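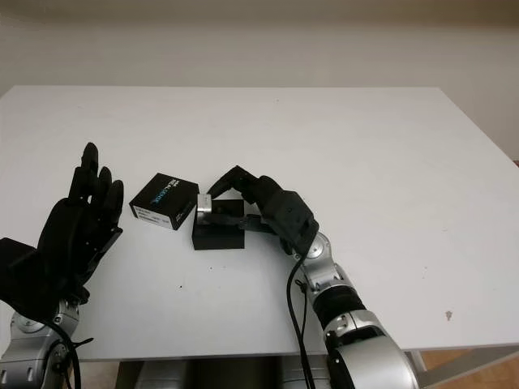
Wednesday, bench 2, Trildale hand kit on trial

Second day with the pair of hands on loan from Meltine. Firmware as shipped, no changes made. Today was metal part handling off the black block, right hand only, left hand parked upright and open.

Ran 100 cycles at default grip force, then 20 with force reduced one step. Default: 2 drops, both on release, thumb last to clear. Reduced: no drops, but the part turned slightly in the grip on most lifts. Polished faces are a poor match for the fingertip pads. Jytte wants to try the softer pads before we mark them down for it.

Controller log stops at line 268 on every long run. Buffer limit, I think - the manual doesn't give one. Have written to Meltine.

Cable routing is the weak point of the kit. The wrist cables hang down along the forearm and need clipping before we do any work close to the table edge. Loukia Lambrakis has clips from the Fragkou job.

Price for the pair is still only quoted with the service plan. Asked for it without. Vudovitz quote due in November, so no decision before then.

To do: repeat at default force with soft pads, left hand next.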